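Retail Loss and the Law: Notes for Session 3 – Refund Fraud
Posted in April by Jinfeng Gu
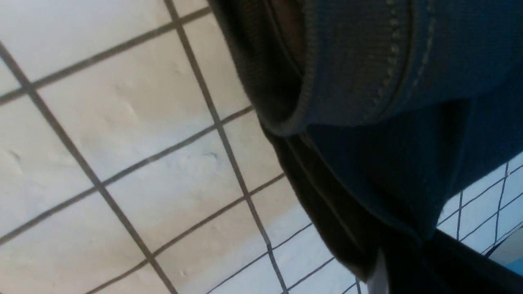 Cream-white tiles with dark grout.

Last time we spent most of the hour on plain shoplifting, and I promised we would get on to the quieter sort of theft, the kind that happens at the returns desk with a smile and a carrier bag. These notes follow the order of the talk fairly closely, so if you missed Friday you should be able to catch up over a cup of tea.

What we mean by refund fraud

A person commits refund fraud when they dishonestly get money, credit or goods back from a shop by giving a false account of what they bought, where, or for how much. Most of what you will read about falls under fraud by false representation, in section 2 of the Fraud Act 2006. The lie can be spoken, written, or simply acted out – handing over a receipt you know belongs to something else will usually do. Notice too that the offence looks at what the person said and meant. The shop need not have paid out a penny.

The Dizon problem

We used the same story all the way through, so let me set it down again. Dizon buys a kettle from Zarwood and keeps it. A week later he picks an identical kettle off the shelf, walks it to the desk and asks for his money back on the old receipt. The assistant, who is busy and rather kind, pays him. He does this at several branches, and by the time Zarwood's loss team look at the records the total stands at £3000, spread over 122 refunds.

Several of you wanted to call this theft and leave it there. You may well be right that there is a theft as well (think about the moment he takes the kettle from the shelf, and what he intends), but do work through the fraud first, because it fits the facts at the desk so neatly. Renato Mangubat asked a very good question about a shopper who honestly believes the shop owes her the money. Go back to dishonesty, and read Ivey v Genting again before you answer him!

Staff who help

Suppose now that the assistant is Dizon's cousin and knows perfectly well what is going on. We shall need conspiracy, and fraud by abuse of position, and I would rather take both slowly next time than gallop through them here.

For next session

Read section 4 of the Act and write a page on the cousin. Bring it on paper, please, as we shall be swapping them round.

Related notes
Session 1 – Why shops lose stock
Session 2 – Shoplifting and the Theft Act
Grundo and the missing gift cards: a problem question
Eltska: reading list on receipts and evidence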